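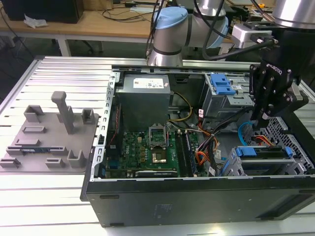
트렌딕은 버넌 데스크톱 메모리 모듈의 보증 및 교환 절차를 개정하여 5월 접수분부터 적용합니다. 이번 개정은 개인 고객과 공인 판매점, 기업 전산 담당 부서에 공통으로 적용되며, 이미 판매된 제품도 보증 기간이 남아 있으면 새 절차에 따라 접수할 수 있습니다. 가장 크게 달라지는 부분은 접수 전 자가 점검 단계입니다. 종전에는 오류 화면 사본만 제출하면 되었으나, 앞으로는 모듈을 직접 분리하여 라벨의 제조 번호를 확인한 뒤 접수 양식에 기재해야 합니다. 사진의 데스크톱 본체와 같이 측판을 떼어 내고 본체를 옆으로 눕혀 내부가 위를 향하게 둔 상태가 모듈을 분리하기에 적합하며, 개정 안내서의 분리 순서도 이 자세를 기준으로 작성되었습니다. 본체를 세운 채로 작업하는 경우의 유의 사항은 안내서 부록에 별도로 수록하였습니다.

개정 배경

지난 한 해 울람 서비스 센터에 접수된 버넌 모듈 교환 신청은 1,690건이었습니다. 이 가운데 거의 40퍼센트가 제조 번호 누락 또는 오기로 한 차례 이상 반려되었고, 반려된 신청은 처리 기간이 눈에 띄게 길어졌습니다. 반려 통보를 받은 고객이 동일한 내용으로 다시 접수하여 한 제품에 접수 번호가 둘 이상 부여된 경우도 있었습니다.

품질보증부는 접수 서류와 입고 제품을 대조하는 과정에서 또 다른 문제를 확인하였습니다. 입고된 모듈 중 상당수가 센터의 시험 장비에서 정상으로 판정되었으며, 이들 제품의 신청서에는 슬롯을 바꾸어 장착해 보았다는 기록이 없었습니다. 접점 불량이나 메인보드 설정에서 비롯된 증상이 모듈 고장으로 접수되고 있었던 것입니다.

품질보증부의 선유나 부장은 이번 개정에 대하여 "고객이 센터에 제품을 보내고 기다리는 기간을 줄이는 것이 가장 큰 목적"이라고 설명하고, "자가 점검을 마친 신청은 서류 심사를 생략하고 곧바로 입고 일정을 안내하게 된다"고 밝혔습니다.

적용 대상

새 절차는 버넌 데스크톱용 모듈 전 제품에 적용됩니다. 두 개 이상의 모듈을 한 벌로 포장하여 판매한 제품은 종전과 같이 한 벌 전체를 보내 주셔야 하며, 일부만 입고된 경우에는 나머지 모듈이 도착할 때까지 시험을 보류합니다.

스리숙 휴대용 저장 장치는 이번 개정 대상에 포함되지 않습니다. 저장 장치는 고객 데이터의 보존과 폐기에 관한 동의 절차가 필요하므로 현행 접수 양식을 그대로 사용하여 주시기 바랍니다. 스리숙 제품을 버넌 양식으로 접수하신 경우 담당자가 연락을 드려 양식을 변경해 드립니다.

주문 제작 방식으로 기업에 납품된 모듈은 개별 계약서의 보증 조항이 우선합니다. 계약서에 교환 절차가 명시되어 있지 않은 경우에 한하여 개정 절차를 준용합니다.

접수 전 자가 점검

신청인은 접수에 앞서 다음 순서로 제품을 점검하고 결과를 양식에 기재합니다.

시스템을 종료하고 전원 케이블을 분리합니다. 대기 전력이 남지 않도록 전원 단추를 몇 초간 누른 뒤 작업을 시작합니다.

모듈을 분리하여 라벨의 제조 번호를 확인합니다. 라벨이 훼손되어 번호 일부를 읽을 수 없는 경우에는 읽을 수 있는 부분만 기재하고 구매 증빙을 첨부합니다. 방열판이 부착된 제품은 방열판을 제거하지 마십시오. 제조 번호는 방열판 바깥쪽에도 표시되어 있습니다.

모듈을 한 개만 장착한 상태에서 시스템을 시작하고, 증상이 나타나는지 확인합니다. 모듈이 여러 개인 경우 하나씩 차례로 시험합니다.

같은 모듈을 다른 슬롯에 장착하여 시험을 반복합니다. 슬롯의 위치와 결과를 함께 적습니다.

메모리 동작 속도를 메인보드의 기본값으로 되돌린 뒤 다시 시험합니다. 기본값에서 증상이 사라지는 경우에는 교환 접수 전에 기술 상담 창구로 먼저 문의하여 주십시오.

시험 중 모듈 온도가 70도를 넘는 경우에는 시험을 중단하고 내부 통풍 상태를 점검하시기 바랍니다. 온도 기록은 필수 제출 항목이 아니지만, 제출하신 기록은 원인 분석에 참고합니다.

자가 점검이 어려운 고객은 공인 판매점에 점검을 의뢰할 수 있습니다. 보증 기간 내의 제품에 대해서는 판매점에서 점검 비용을 받지 않으며, 판매점이 발급한 점검 확인서는 자가 점검 결과와 동일하게 취급합니다. 타사 제품과 함께 장착된 시스템의 경우 점검 범위는 버넌 모듈에 한정됩니다.

처리 방식의 변경

접수가 완료되면 신청인에게 접수 번호와 발송용 표지가 전자우편으로 전달됩니다. 발송용 표지는 상자 바깥면에 부착하고, 접수 번호는 상자 안에도 한 부 넣어 주십시오. 정전기 방지 봉투가 없는 경우 가까운 공인 판매점에서 받으실 수 있습니다.

센터에 도착한 모듈은 외관 확인과 동작 시험을 거칩니다. 고장이 확인되면 동일 모델로 교환하며, 동일 모델의 재고가 없을 때에는 용량과 속도가 같거나 그보다 높은 제품을 제공합니다. 한 벌로 판매된 제품은 한 벌 전체를 교환합니다. 대체 제품의 외형이 기존 제품과 다를 수 있으므로, 발송 전에 신청인의 동의를 받습니다.

시험에서 정상으로 판정된 제품은 시험 결과서와 함께 반송합니다. 종전에는 판정 결과만 통보하였으나, 앞으로는 시험에 사용한 메인보드의 종류와 동작 속도, 시험 항목을 결과서에 기재합니다. 판정에 이의가 있는 신청인은 재시험을 한 차례 요청할 수 있으며, 이 경우 최초 시험과 다른 담당자가 시험을 진행합니다. 재시험에 따른 왕복 운송비는 트렌딕이 부담합니다.

교환 제품의 보증 기간은 원래 제품의 잔여 기간을 승계합니다. 물리적 파손, 임의 개조, 라벨 제거에 해당하는 제품은 종전과 같이 보증에서 제외됩니다. 다만 운송 중 파손으로 판단되는 경우에는 운송사 조사가 끝난 뒤 보증 적용 여부를 결정합니다.

공인 판매점 안내

새 절차에 따른 점검 업무는 공인 판매점 38곳에서 우선 시행합니다. 해당 판매점에는 개정 안내서와 점검 확인서 양식이 이미 배포되었으며, 판매점 명단은 트렌딕 고객 지원 페이지에서 확인할 수 있습니다. 나머지 판매점은 담당자 교육을 마치는 대로 명단에 추가됩니다.

판매점 교육을 맡은 유통지원부의 루안 구메데 차장은 교육 과정에서 나온 질의를 정리하여 안내서 개정판에 반영할 예정입니다. 현재까지 접수된 질의는 구매 증빙의 인정 범위와 중고 거래 제품의 보증 승계에 집중되어 있습니다. 중고로 구입한 제품은 최초 구매 증빙이 있는 경우에만 보증이 승계되며, 이 기준은 개정 후에도 변동이 없습니다.

판매점에서는 점검 확인서를 발급할 때 제조 번호와 점검자 성명을 반드시 기재하여 주시기 바랍니다. 기재가 누락된 확인서는 센터에서 보완을 요청하며, 보완이 완료될 때까지 접수는 보류 상태로 남습니다. 전산 양식을 사용할 수 없는 판매점은 종이 양식으로 발급한 뒤 사본을 보관하시면 됩니다.

경과 조치

개정 전에 접수된 신청은 종전 절차에 따라 처리합니다. 이미 반려 통보를 받고 아직 재접수하지 않은 고객은 새 양식으로 접수하되, 기존 접수 번호를 비고란에 적어 주십시오. 기존에 제출한 구매 증빙은 다시 제출하지 않아도 됩니다.

종전 양식은 당분간 고객 지원 페이지에 함께 게시되나, 버넌 데스크톱 모듈의 신규 접수에는 사용할 수 없습니다. 기업 고객이 자체 전산망에 보관 중인 양식도 교체가 필요합니다. 대량 접수를 위한 표 형식의 양식은 기업지원 담당 까몬차녹 생통 과장에게 요청하시면 받으실 수 있습니다.

문의

절차에 관한 일반 문의는 트렌딕 고객 지원 창구에서, 판매점의 업무 문의는 유통지원부에서 접수합니다. 상담 시간은 오전 9시부터 오후 6시까지이며, 상담 시간 외에 남기신 문의는 접수 순서에 따라 회신합니다. 개정 안내서는 고객 지원 페이지의 버넌 제품 항목에서 내려받을 수 있습니다.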